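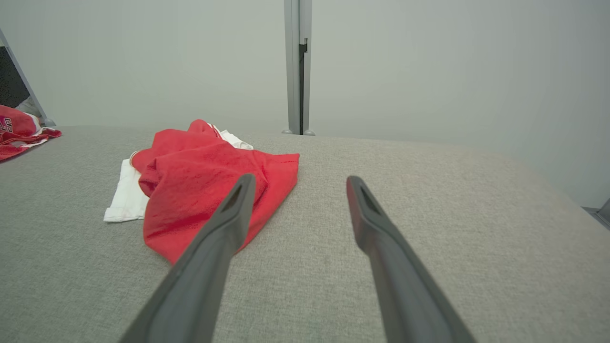
Home Guides Safety Grippers Teleoperation Contact

Search this site Enter keyword Go

Setting up a shared work cell for cloth handling: good practice

Written by Nuria Woldegiorgis, checked by Gemechu Gashaw

This guide covers the set-up and operating rules for a two-finger gripper working on garments and towels over a padded surface. It assumes the arm is already installed, the emergency stop is wired, and a risk assessment has been signed for the cell. It does not replace the arm manufacturer's manual or your local workplace safety rules.

1. Define the work zone

Mark the outer limit of arm travel on the floor in coloured tape. Measure the limit with the fingers fitted and fully open. Set the software boundary inside the tape line, then jog the arm slowly to each corner and confirm that it stops. Record the boundary values in the cell log.

Posts, brackets and walls near the work surface count as fixed obstacles. Enter each one in the collision model, even where the planned path stays well clear of it.

2. Set the floor height

A padded surface compresses under load, so a height taken by pressing a finger into it will be too low. Lower the gripper until the tips just touch the fabric, back off by 2 mm, and save that as the minimum height. Repeat at the centre and near each edge. If the surface is curved, use the highest reading for the whole area unless your controller accepts a height map.

3. Limit force and speed

Start with the lowest grip force that will lift a single towel. Hands often enter the zone when cloth is being reset, so speed during trials should stay at the reduced setting given in the risk assessment. Do not raise force and speed in the same session - change one, run the checks, then change the other.

4. Prepare the cloth

- Remove pins, tags and loose threads.
- Keep drawstrings and straps out of the first trials.
- Place items that are not part of the task outside the planned path.
- Pause the arm before you reach in. A stationary arm is not a paused arm.

5. Run and supervise

One operator controls the arm and one person handles the cloth. The operator calls "moving" before every start and waits for a reply. If a finger snags, stop the arm, open the gripper under manual control and lift the fabric away by hand. Never pull cloth out of a closed gripper.

6. Inspect

Check the fingertips at the start of each shift. Look for burrs along the rims and lint in any slots or openings. Replace finger pads after 2,000 grasps or at the first sign of tearing. Lint near the joints should be vacuumed, as compressed air pushes it past the seals.

7. Keep records

Log every stop, planned or not, with the time, the item handled and the name of the operator. At Grikivbridge we review the log each Tuesday. Settings changed after a stop need a second signature before the cell goes back into service.

Related guides

Choosing finger pads for woven fabric
Lockout steps for bench-mounted arms
Cable routing on wrist cameras
Template: cell log, 31 rows
Operator sign-off form - Mitiku Jemal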